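Illés Race Clock, Double-Sided

Home / Finish Line Equipment / Race Clocks

Maker: Fikenwood
Item: Illés Race Clock, double-sided, with stands
Availability: In stock, ships from our Wirnville warehouse
Also available: single-sided, display only, rental

Overview

The Illés is a battery-powered race clock for road races, cross country meets, triathlons and school track days. It shows elapsed time in hours, minutes and seconds on both faces, so runners coming in and the crowd behind the line see the same time. It can also count down to a start and then roll over into elapsed time without anyone touching it.

The case is 37 inches wide and goes across the back seat of most cars. One person can carry it by the top handle. Two people are better for lifting it onto the stands, especially if there is wind.

This model replaces the older Illés with the toggle switches on the back. The stands and the carry bag from the old model fit the new one. The charger does not.

In the box

Double-sided clock
Two folding stands with height pins
Charger and power cord
Wired remote with a long lead
Wireless remote, battery included
Four sandbag covers (sand not included)
Ground stakes for grass
Padded carry bag
Printed quick guide

Display

The digits are amber on a flat black background. A hood runs along the top of each face to keep overhead sun off the digits. Brightness can be set to low, medium, high or automatic. Automatic is fine for most races. For a start before sunrise, set it to low by hand, or the first runners back will find it hard to look at.

The two faces always show the same time. They cannot be set separately. If you need one clock for the 5K and another for the 10K, you need two clocks, and they can be linked by cable so that one start signal sets off both.

Seconds are shown at full size up to 99 hours. Tenths are available in track mode, which drops the hours digits to make room. Track mode is meant for distances up to the mile.

Battery

A full charge runs the clock for 11 hours on high brightness. Low brightness gives you more, but we suggest planning on the 11. Charging from flat takes overnight. The clock can be plugged in and running at the same time, and if the outlet fails during the race, it switches to the battery and keeps counting.

The battery light is on the left end of the case. Green is good for a full race day. Yellow means there is enough for a 5K or 10K but plug it in for anything longer. Red gives you under an hour. When the battery gets very low the display goes dark, but the clock inside keeps the time for a while longer. Plug it in and the elapsed time comes back.

Charge it before you store it for the winter, and again in February if it has not been out of the bag. A battery left flat for months may not take a full charge afterward, and the warranty does not cover that.

Controls

There are five buttons under a rubber flap on the right end: Mode, Set, Up, Down and Start/Stop. The wired and wireless remotes have Start/Stop only.

To start from zero, press Mode until ELAPSED shows, then press Start/Stop.

To count down to the gun, press Mode until COUNT shows, set the minutes with Up and Down, then press Start/Stop. At zero the clock sounds a short tone and begins counting up.

To match a clock that is already running, such as your timing company's, press Set while stopped, enter a time slightly ahead of the other clock, wait for the two to meet and press Start/Stop. This sounds fussy and takes one or two tries the first time.

To stop and clear, hold Start/Stop until the display blinks, let go, then hold it again. A single press will not stop a running clock. This was changed from the old model after several customers reported a clock stopped by someone leaning on the case.

The memory keeps the last 1000 start and stop events with the time of day for each. They can be read on the display or copied to a laptop with the cable. Most people never use this. It is useful when a wave start goes off late and there is a question about by how much.

Remotes

The wireless remote works well from the start line if the start and finish are close together and in plain view of each other. For a start that is around the corner or down the street, start the clock by radio call or phone call, with a person standing at the clock. Metal barriers, parked trucks and inflatable arches with the blower running can all cut down the distance.

The wired remote always works. Use it if you are in any doubt.

Setting up

Pick the spot before the barriers and banners go in. The clock should be beside the finish line or just past it, facing back up the course, and runners should be able to see it from the last turn. Keep it clear of the timing mats. The clock does not interfere with the chips, but people stop under it to take pictures and then their chips get read again.

Open each stand fully and push the height pin all the way through. Set both stands to the same hole. Lift the clock, lower it onto the posts and turn the two knobs until they stop. Hang a sandbag on each side of each stand. Do this even on a calm morning.
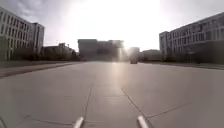 Stands on hard surfaces need weight at the feet, as the ground stakes are for grass only. Each foot has a rubber pad that turns to sit flat, and the pads should be wiped clean before they go down on smooth paving. If your finish is on a plaza or a wide walkway laid in large square slabs like these, keep the pads on the slabs and away from the thin dark joints, and use one of the joints as a guide for squaring the clock to the finish line. Pale concrete with the sun ahead of you gets a bright, washed-out strip up the middle, so place the clock off to the side where the ground looks darker and turn the face a little inward. Walk back up the course and check that you can read it before you fill the sandbags.

On grass, use the stakes and the sandbags both. On a gym floor or rubber track, put a scrap of carpet under each foot.

Weather

The case will take steady rain. Keep the rubber flap closed and the charger unplugged when it is wet. Do not lay the clock face down on wet ground, and do not store it in the bag until it is dry. In strong wind, take the stands down to the lowest hole. If the clock rocks with all four sandbags on, take it off the stands and set it on a table with a strap over it.

Cold shortens the battery time. For winter races, keep the clock indoors until you need it.

Cleaning and care

Wipe the faces with a soft damp cloth. Glass cleaner will cloud them. Sports drink dries sticky and should be wiped off the same day. Check the knobs and height pins once a season. Spare pins are sold in pairs and it is worth having a pair in the bag.

Specifications

Case width: 37 inches
Faces: two
Digit color: amber
Modes: elapsed, countdown, time of day, track
Run time: 11 hours on high brightness
Memory: 1000 events
Linking: up to 3 clocks by cable
Warranty: three years on the clock, one year on the battery

Options

Pokham link cable. Joins two or three Illés clocks to one start signal. Will not work with the toggle-switch model.

Vehicle bracket. Holds a single-sided clock on the roof bars of a lead car. The double-sided clock is too heavy for this bracket.

Vinyl sponsor panel. Fastens under the display with straps. Send us the artwork and allow two weeks. Leave the panel off in wind.

Hard case. Recommended if the clock will be shipped or will ride in a truck with other gear. The padded bag is fine for a car.

Customer review

Posted by Ilona Borbély on June 11, 2022

"Bought for our club's summer 5K series. Easy to read from the far side of the parking lot and the battery did two races in a week without charging. Stands are solid. The quick guide is too short and I had to call about linking it to our timer's clock. The remote is small and I have already lost it once, so I put it on a lanyard. Would buy again."

Rental

We rent the double-sided model by the weekend. Pickup is from Wirnville on Thursday afternoon and it comes back the following Monday. The rental includes stands, sandbag covers and the wired remote. The wireless remote is not sent with rentals. If you rent and then buy within the same season, one rental fee comes off the price.

Book early for spring and fall weekends. We hold a clock once the deposit is paid and not before.

Shipping and returns

Orders placed by noon on a business day go out the same day. The clock ships in one carton and the stands in another, and they may arrive on different days. Open both when they come and run the clock for a few minutes on each brightness setting. Report shipping damage within a week and keep the cartons.

Unused clocks can be returned within 30 days. Sponsor panels are made to order and cannot be returned.

Repairs and parts

Repairs are handled by Gergely Vörös at the Wirnville shop. Have the serial number ready when you call. It is on a silver label inside the rubber flap – the number on the carry bag is a stock number and will not help. Batteries on the older Illés can still be replaced while our supply of that size lasts.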